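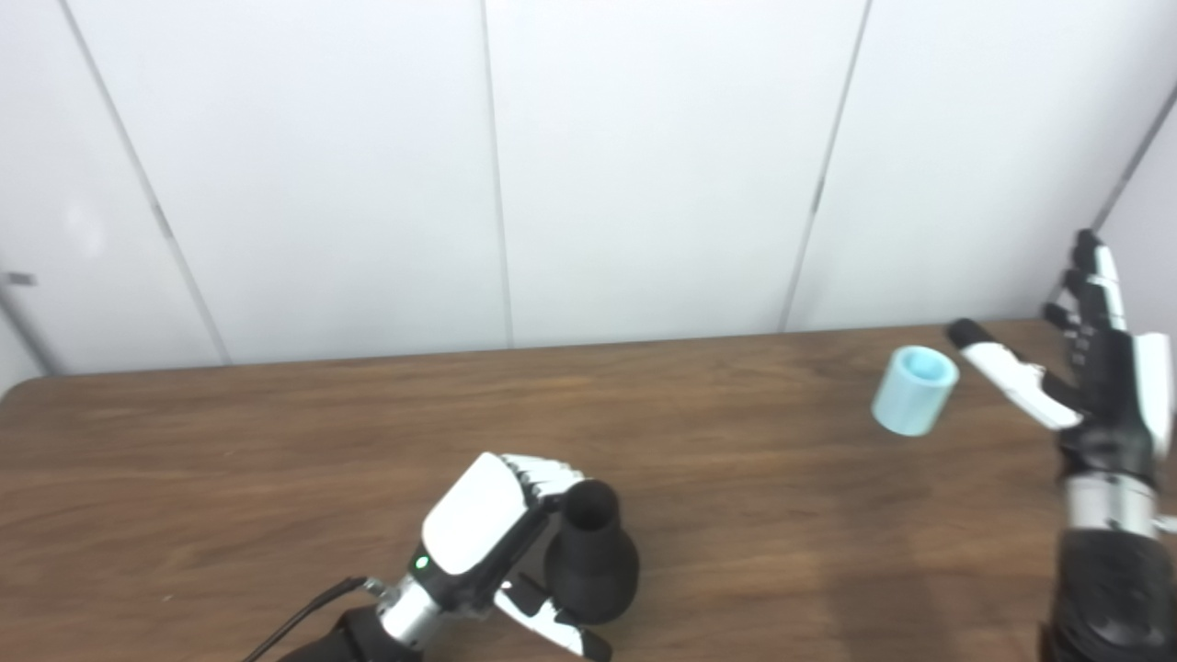

Chapter 7

Urban wildlife and the local council

Most towns have more wild animals living in them than the people who live there suppose. Foxes, pigeons, gulls, squirrels and mice all do well near houses, shops and rubbish. Some of them are welcome and some are not, and the same animal can be both. A fox that delights one household may be a nuisance to the one next door.

This chapter looks at how complaints about wild animals reach a council and what happens to them afterwards. It follows one case, the gulls of Troslow, from the first phone calls to the vote on a new set of rules for the harbour front.

Troslow is a small port with a busy summer trade. In one June the council received nearly 700 complaints about gulls. Most concerned noise in the early morning, torn bin bags and food taken from visitors' hands. Four cafés on Selska Street asked for permission to put netting over their outdoor tables. A residents' group asked for the opposite: no netting, and fines for anyone feeding the birds. 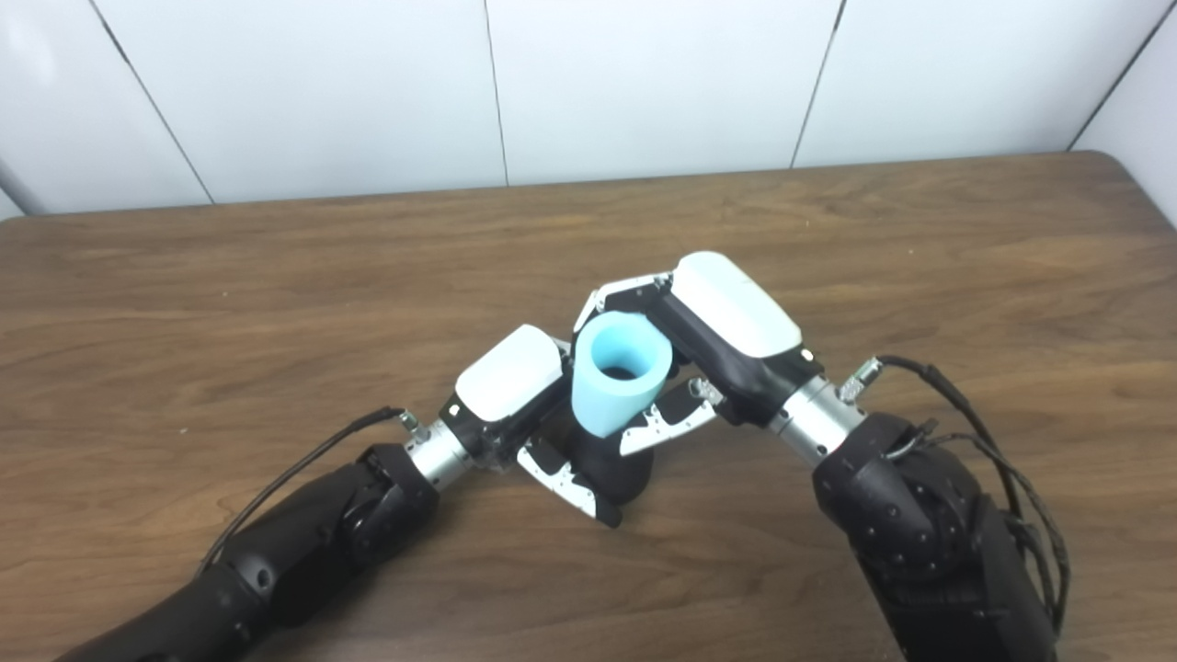
The council could not simply remove the gulls. Wild birds, their nests and their eggs are protected by law in Britain, and anyone wishing to act against them usually needs a licence. Officers had to work out which complaints were about the birds and which were about waste. When Ankit Saxena, then the environmental health officer, sorted the letters by street, he found that the worst streets were those where bags were put out the night before collection.

His report went to councillors with two proposals. The first was to move collections to 7 a.m. and supply 1,000 lidded bins. The second was a ban on feeding along the harbour wall. The bins were agreed quickly. The feeding ban took much longer - traders feared it would put visitors off, and some residents had fed the birds for years.

We return to the ban in section 7.4. Before that, we need to set out who is responsible for what. Pest control, street cleaning, planning and licensing are often run by separate departments, and a single complaint may pass through several of them before it is answered.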